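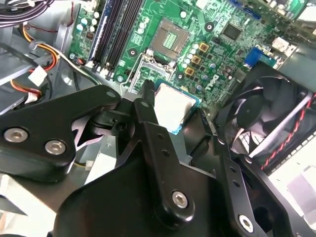 Teaching by Hand

Four minute read

I've had a grin on my face since Monday! We have been teaching the arm at Trullham to put a processor into a desktop board, and I got to do the driving.

The way we do it is pretty simple. One of us holds the leader arm, the follower copies every twitch, and the wrist camera records along with the joint angles. Drive it well and you've got one demonstration. We're at 300 now and Fung-ping Chow wants 708 before she'll start training (she won't say why 708, and I've asked).

An old Dell tower is a lovely teacher. The socket pins are tiny and gold and you really don't want to drag a finger across them, so you come in high, line up the corner, and let the chip down as if it were asleep. My first dozen tries were awful. Then Nermina Stan told me to stop looking at the arm and drive from the wrist view only — same as the policy will have to — and my hands just settled down.

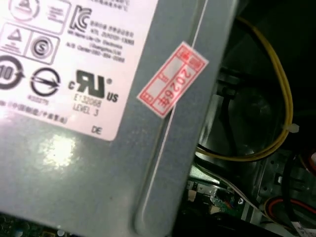 The Lite-On label, with a 2026 seal stuck across the ridge.

The power supply has been the other half of the fun. It's a big lump of grey metal with a shiny spot that moves as the wrist moves, and we were worried the glare would throw the model off. Chak-lun Chien's view is that we should leave the lamp where it is and record plenty of angles. I've come around to that. If I tidy the lighting for every take, the arm only learns my tidy bench.
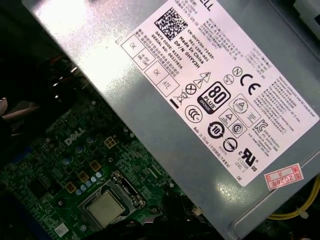 Bench Notes, No. 4

What I like about this view is that the supply takes up so much of it and you can still find the CPU in its socket, down near the bottom. I've started pausing for a beat at spots like that before moving on. Wai-kit Kwan reckons the pauses will teach the arm to dawdle, so we're trimming half of them and keeping the rest to compare. I'll post both results, whichever of us has to buy the coffee.

Next up is the load plate lever, which I'm favouring my left hand for. Wish me luck!

Comments

Chi-keung Chu: Do you get any force feedback through the leader, or is it all by eye?

Reply from the author: All by eye for now! I'd love a bit of feel for the lever, though.

Skiltby: We had the same argument over pauses. Trimmed ours and the grasps got sloppier. Keen to see your comparison.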